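Last updated: 2019-07-27

The Comeback of the Hand-Sewn Repair

Walk into Filali on a busy afternoon and the first thing you hear is scissors. The mending shop has 13 seats around one long table, and every one of them is usually taken by someone with a ripped elbow or a blown-out knee and a spool of thread in a color that doesn't match. It's wonderful!

Hatsue Matsuda opened the place in March with 200 donated spools and a box of her aunt's darning mushrooms. She starts every newcomer on a plain running stitch, then a backstitch, then (once the grumbling stops) the ladder stitch, which closes a seam so neatly you'll want to show strangers on the bus. 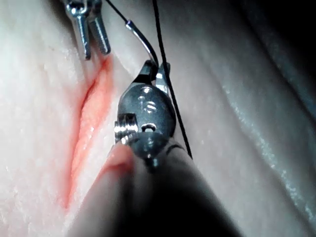

Dark metal instrument over a pale synthetic tissue pad.

The ladder stitch really is worth the trouble. You take a small bite from one folded edge, cross straight over, take a bite from the other, and keep going until you have a row of little rungs. Then you pull, gently, and the whole thing zips shut. I did a coat lining this way and went home and fixed five pillowcases.

Dwayne Kowalczyk, a regular, prefers his repairs loud. His denim jacket has orange patches on both shoulders and a blue one over the pocket, and he's already planning the cuffs. "I used to throw things out over a missing button," he told me, threading a needle on the first try.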